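4.2 Changes to tool retrieval and storage at the bench

The Brundgate site repairs control panels and small pump assemblies for outside customers. Before the arm was brought into use, each fitter kept a personal set of hand tools, and shared items were held in a central store at the far end of the building. A fitter who needed a shared item signed for it at the hatch. Under the new arrangement the shared items were moved into rolling chests beside the benches, and the arm fetches and returns them on request. Fitters kept their personal sets, though use of these fell during the study.

We logged 186 retrieval requests over the observation period in May and interviewed 22 members of staff. Requests were entered by the fitter on a bench tablet, using the name of the tool as listed in the Mundska inventory software. Of the requests logged, 93 were for items that the fitter could have reached from the bench without standing up. This was higher than the site had planned for. In interviews, fitters explained that the inventory record followed the arm, and that an item taken by hand had to be entered separately. Several preferred to wait for the arm and avoid the second entry.

Responsibility for the order of the drawers also moved. Under the old system the store clerk decided where an item was kept and corrected mistakes at the end of the shift. With the chests in place, this work fell to whoever was nearest. Trefor Bowen, the shift lead, estimated that he spent roughly 3 hours a week putting drawers back in order, none of which was recorded as a task. The supplier, Brovard, had assumed in its layout plan that each drawer would hold one class of item in fixed positions. In practice the fitters grouped items by job, and a drawer used for wiring work would collect cutting tools, crimping tools and boxed sets belonging to other classes.

Figure 3 shows a chest at the bench with several drawers open. Hand tools of different kinds share the deep middle drawer, where they lie on a ribbed mat without separate compartments. The markers and pens in the shallow drawer are wedged closely together, an arrangement that presents few clear gaps for a gripper finger. Fitters described the marker drawer as the one they were most likely to deal with themselves, whatever the inventory rule said.

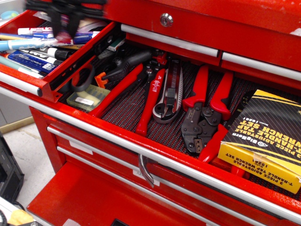
Figure 3. Tool chest with drawers open and the gripper over the shallow upper-left drawer. The middle drawer holds pliers, a utility knife, a crimping tool and a boxed tap wrench set.

Two consequences for job content follow from these observations. First, walking to the store was reduced, and with it the informal contact between fitters on different benches. Owen line staff, who share the building but not the arm, reported that they now saw the panel fitters mainly at breaks. Second, knowledge of where things were kept, formerly held by the clerk, became spread unevenly among the fitters. Newer staff relied on the tablet and had difficulty when an item was listed under a name they did not use. Longer-serving staff tended to search the drawers by eye and enter the request afterwards, so the log understates the amount of manual retrieval. The counts given in this section should be read with that limit in mind. The effect on fault reporting is treated separately in Section 4.3.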